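Sorting Snack Packets Into a Mesh Basket

Applies to: Sornach gray baskets, any size
Last revised April 22, 2026

1. Clear the tabletop and set the basket at the left end.
2. Discard torn or leaking packets.
3. Weigh the remainder. The limit per basket is 600 g.
4. Place boxed drinks first, flat side down.
5. Add pouches and crumpled wrappers last. Do not press them down.
6. Label the basket with the shelf number (Zamani shelving: 11 to 80).

Gray basket and snack packaging, wooden table: 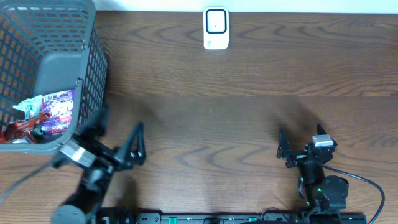
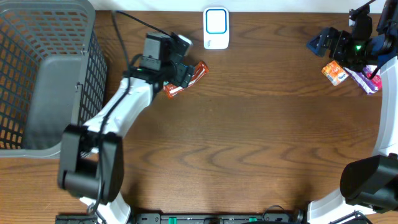
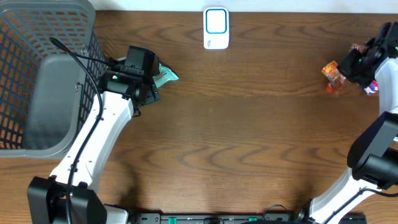

Shelf depth determines which way the basket faces. On Zamani units the long side goes to the front; on the older Skumport units it goes to the back. A grid wall lets light through, as the small openings in the gray basket do, and packets with colored printing can often be identified from the side without lifting anything out. Solid-walled bins need a second label. Check dates each August and remove anything expired. The Skukesov lid fits the small basket only.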